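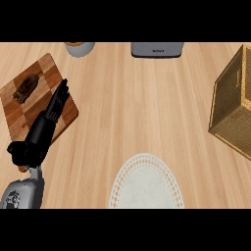 Notes for the talk, Jestov student club, February

Good evening. First say thanks to the school for the room.

Our project is named Mirnari. We train one arm with a hand in simulation, at a kitchen table. The task is to move the food from the cutting board to the basket.

(Pause.)

We planned 1000 trials for each version. For tonight I speak only of the first 400. In 246 of them the food arrived in the basket.

Say slowly: the fingers are the difficult part.

Next slide, Parnent contest rules.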